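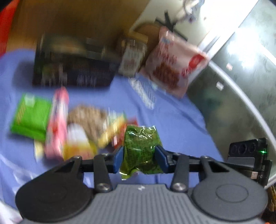
Nana Amissah

Gashi Hand Tool, G-50 kit

The Gashi is a hand-held gripper for recording demonstrations. You hold it, you do the task, the tool logs finger opening, wrist path and video in sync. No arm needed on site. Later the same finger set bolts onto the arm and the policy sees the same two blue pads it saw in training.

Ships now. November batch is sold out, next one is being packed Monday.

What it's good at

Small packaged stuff. Snack packets, pouches, cartons, jars with lids. Shiny film that wrinkles when you squeeze it, like the green pouch up top. Two soft pads, one on each side, pinch and lift. If you've tried teaching this by joystick you know how slow it gets. With the Gashi most people pick up the first item inside a minute and then just keep going.

Messy layouts are fine. Put a cloth down, spread the goods, let things overlap. Better data that way than a tidy row. Vary the cloth too, and move the boxes around between runs.

Also fine: drawers, zip bags, light tools, folded towels.
Not great: anything wet, anything wider than the jaws, loose coins.

In the box

Gashi hand tool with ribbed center body
Finger pads, dark blue, one pair fitted and one pair spare
Wide-angle camera module and mount
USB-C cable, 10 ft
Hex key for the finger screws
Clerau logger license, one seat
Printed quick card (the long manual is online, please read the long one)

Specs

Weight without cable: 594 g
Max opening: 10 cm
Finger drive: trigger, linked, both sides move together
Opening logged at: 50 Hz
Power: over USB, no battery inside
Operating: indoor, dry
Mounting: Drastwood plate or Woltau quick ring, both sold seperately

Hand or remote?

We get this a lot. The kit does both but not at the same time.

By hand: hold it, squeeze the trigger, move at your normal pace. Best for volume. Somebody who has never touched a robot can do it. Downside, you can reach in ways the arm can't, so check your paths in the logger before you record a whole day of them. It flags the bad ones in red.

Remote: put the Gashi finger set on the arm with the Drastwood plate and drive it with the Woltau leader handle. Slower, but every motion is one the arm can do. Use it for the tricky last inch, or for fixing a skill that almost works.

What we'd do: record by hand first, train, watch where it fails, then go remote for those spots only.

Getting started

1. Plug in, wait for the logger to say Ready.
2. Open and close the fingers fully, three times. This sets the range. Skip it and your opening values will be junk.
3. Wave the tool slowly over the work area for a few seconds so tracking can lock on.
4. Press the side button, do one pick and one place, press again. That's one demo.
5. Thumbs up or thumbs down in the logger. Be strict.

Go easy on speed. Fast up and down moves smear the background in the wrist video. Tracking usually survives that but the model gets less to look at. Pause a beat before the pinch and a beat after the lift.

Keep the pads clean. Dust from snack bags builds up and the grip goes. Damp cloth, let them dry, done. Don't use alcohol, it hardens them.

Check the finger screws every week if you record daily. Snug, not tight. They strip.

Pricing

Single kit: $594
Spare pad pair: $10
Leader handle for remote: $226
School and lab pricing, write to us and say how many seats.

Returns inside 50 days if the seal on the camera is intact. Pads are not returnable once used.

Common questions

Left handed? Yes. Both side housings are the same shape, flip the trigger insert.

Can I use my own camera? You can, but then the calibration is on you and we can't help much.

Does it work with other loggers? It exports plain files, one folder per demo, so probaly yes.

Two tools at once? Yes, needs a second Clerau seat and a hub with its own power. Start both from the same screen or the clocks drift.

Where's the firmware? Downloads page, under Gashi. Update before first use please.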